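Kitchen Duty, the Slow Way: a talk with the adviser of the Oltow robotics club 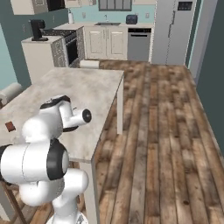
The club at Oltow has 18 members this year, and the adviser, who teaches shop in the mornings, will happily talk about every one of them if you let her. Their project, which they named Illard after a good deal of arguing, is a simulated kitchen helper, and the students have been building it up since August. "They wanted a kitchen because everybody knows what a kitchen is supposed to do," she told me. So the white arm reaches out over a stone-look island, with a paper towel roll lying on its side at the far end, and that roll (she laughed) has been the subject of more meetings than the arm itself. "A cylinder rolls! They knew that, of course, but now they really know it."

I asked how often a run goes wrong. "We logged 683 runs last term, and I'd say the early ones were mostly crashes into the countertop," she said. "One of my ninth graders kept a notebook of the best ones - she drew them, too."

The club has its eye on the Husunier student meet, where each team gets 2 tries at a task it hasn't seen before. Does that worry her? "Oh, me, yes. The kids, no. They're already arguing about what to name the next one."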